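Household and shop-floor chores: where the machines stand

From the members' newsletter of the Koradbridge Institute for Practical Automation
Sunday, January 5, 2020

Members have asked the Institute on several occasions whether the machines now being shown at trade fairs are ready to take on ordinary chores. The question was put again at the autumn meeting in Trunditbridge, where it took up most of the afternoon session, and the Council agreed that a short statement should be prepared for the newsletter. It has been written by Panya Thongsuk, Head of Studies, with comments from Pongsak Suksawat of the Vollidmont laboratory.

The short answer is that a small number of chores can be given to a machine today, that a larger number can be done by a machine under supervision, and that most of the work of a home or a small shop still belongs to people. Members who are considering a purchase this year should plan on that basis.

What can be done now

Floor cleaning in open rooms is well established. The same may be said of moving closed boxes of known size along a fixed route, and of stacking them on pallets. These tasks have certain features in common. The object, or the surface, is much the same each time. The machine seldom has to decide where to take hold. When something goes wrong, the machine can stop without harm and wait for a member of staff.

At Ruddock, where the Institute has its trial shop, a floor machine has been in daily use since March of last year. Staff move the display stands before it starts and put them back afterwards. The shop manager considers this a fair exchange, although she has noted that the corners behind the tills are still swept by hand, and that the machine has to be kept away from the door mat.

What remains difficult

The picture changes once soft things are involved. Clothing, bedding, carrier bags and cloth shopping bags have no fixed shape. A bag that stood open a moment ago may fold in on itself when it is touched, and a handle that lay to the left may fall to the right. A person deals with this without thinking, often by using one hand to hold the bag steady while the other does the work. A machine must be able to see what has happened, choose a new place to take hold, and apply the right amount of force.

Packing a customer's shopping is a good test for this reason. It is a plain chore, familiar to all, and it calls for two arms that work together. The bag must be opened and kept open. The goods must be picked up, turned if necessary, and set down inside. Food sold in soft packets must not be crushed, and a packet with a printed face should go in without being bent across the middle. At the end the straps have to be gathered so that the bag can be lifted.

In trials held at Ruddock last year, a two-armed machine was asked to place one packaged item in a cloth bag that had already been opened and set on a table. It made 78 attempts over the course of the trial week. The Institute does not intend to publish a success rate from so small a trial, as the conditions were altered several times. It may be recorded, however, that the most frequent fault was a strap caught between the jaws, and that the second was the bag being pushed over by the item on its way in. Both faults were put right by a member of staff in a few seconds. The machine was not able to put either of them right by itself.

The same machine was not asked to fold the bag afterwards, to take goods from a basket or to deal with a customer. Members will appreciate how much of the job is left out when these are removed.

Learning from people at work

Much of the present effort in the field goes into collecting records of people carrying out chores. In one common method, a person does the task by means of a pair of hand-held grippers, one in each hand, with jaws of the same general kind as those fitted to a machine. The movements are recorded and later used to train it. The attraction is that no machine need be present while the work is being recorded, and that a person can produce many examples in a day.

The Vollidmont laboratory has taken up this method and now holds 1,041 recordings of simple table tasks, a large share of which concern bags and packets. Mr Suksawat has asked that two points be brought to the attention of members. The first is that people find the tools awkward at the beginning, and the early recordings of any new operator are therefore set aside. The second is that variety matters more than length. A hundred recordings of the same packet going into the same bag teach a machine a good deal about that packet and that bag. They teach it very little about a heavier item, a paper bag, or a bag with one handle tucked inside.

It should also be said that a recording made by a skilled person shows the work going well. A machine must know what to do when it is going badly. The laboratory has begun to ask operators to start from poor positions, such as a bag lying on its side or an item resting on a strap, and to recover from them. This work is at an early stage.

Cost and supervision

Several members have written to ask about cost. The Institute does not give prices for particular products. It would, however, remind members that the price of the machine is only one part of the sum. The trial at Ruddock required 2 members of staff to be present throughout, and 5 working days were lost to fitting and adjustment before the first attempt was made. A small shop would have been better served during that time by one person at the packing table.

Safety must also be considered. A machine which works at a table beside staff or customers needs a clear space around it, and that space has to be found somewhere. In most of the shops visited by the Institute there was no such space near the tills. In private homes the difficulty is greater still, and the Institute is not at present able to recommend any two-armed machine for use in a home where there are young children.

Advice to members

For the coming year the Institute advises as follows. Members with large open floors may consider a floor machine with some confidence, and should ask for a trial period before they buy. Members who move closed boxes in quantity should seek advice on their own premises, as ceiling height and floor condition make a considerable difference. Members who hope to hand over packing, folding, tidying or laundry are advised to wait.

Any supplier who claims that a machine can pack bags should be invited to show it doing so with the member's own goods and the member's own bags, on the member's own counter. The demonstration should include at least one bag that has been handed over crumpled. It should also be run without a member of the supplier's staff within reach of the table. Suppliers with a sound product have not objected to these terms.

The Institute will hold a further open session at Trunditbridge in March, at which the laboratory will present its work on soft goods. Members wishing to bring items for testing should write to the Head of Studies beforehand, giving the size and weight of each. Fresh food cannot be accepted. Those who attended the autumn meeting need not register again, but are asked to confirm whether they will require a place at lunch.

A fuller account of the Ruddock trial is being prepared and will be sent to members on request. Questions on the recordings should be addressed to Mr Suksawat at Vollidmont. 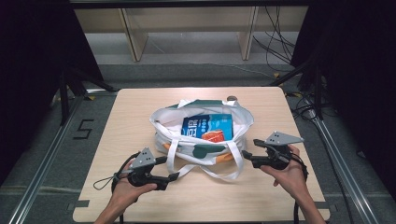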